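Setting your shipping cutoff in Drelo

I put this section off for ages, and then Yesenia Ledesma on our support desk told me it's the page people ask her for most. So, let's do it! You'll need an admin login and your carrier's pickup time for each warehouse. If you're still on the trial plan, everything works the same except the label printing.

1. Open Settings, then Fulfillment, and pick the warehouse you want. New accounts start with one called Main, which you can rename later.

2. Under Order cutoff, type the latest time an order can come in and still ship that day. I'd leave two hours before the truck shows up. If your carrier comes at 2, put 12 and let the packing team breathe.

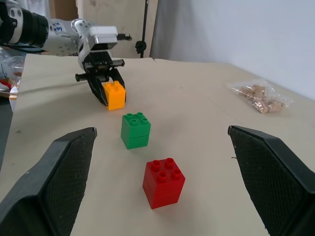
3. Check the time zone right under it. Drelo copies the zone from your billing address, so if your office is in one state and your stock is in another, the cutoff will be off – and you won't spot it until a customer writes in.

4. Choose your handling time. Same day is the default (I wish it weren't, but Amândio Tavares talked me into it, and most shops do like it). Pick Next business day if you make or personalize anything to order.

Note: handling time and transit time are added together on the product page. Don't pad both or you'll scare off shoppers with a date that's way too late. 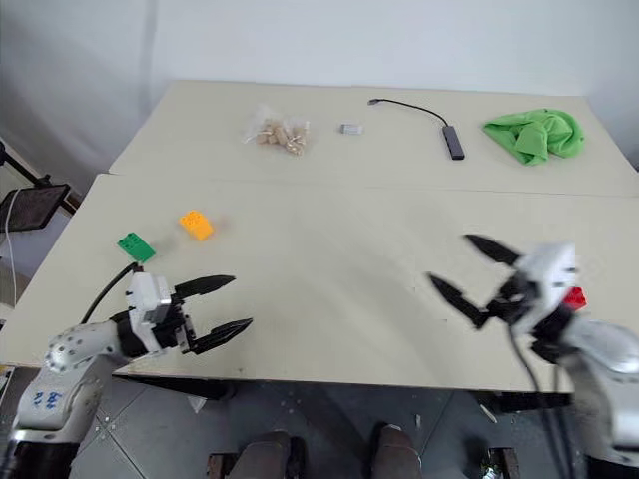 5. Go to Carriers and drag your services into the order you want them tried. Keltley Ground sits at the top on new accounts. If you ship small stuff, try putting Bemo Saver above it and compare the quotes for a while.

6. Click Save, then Preview, and enter a zip code far from your warehouse. You should see a delivery date, a price and the service name.

Caution: saving a new cutoff changes the promise on open carts right away. Orders already placed keep their old date. I like to make changes early in the morning, before the carts fill up.
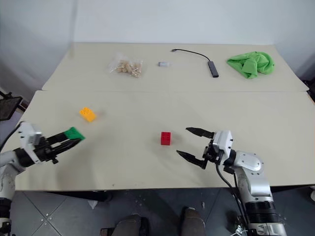 Can I set a different cutoff for Saturdays?

Open the warehouse, click Weekly hours and type over the time for that day. Leave it blank and Drelo treats the day as closed, so those orders roll to your next open day.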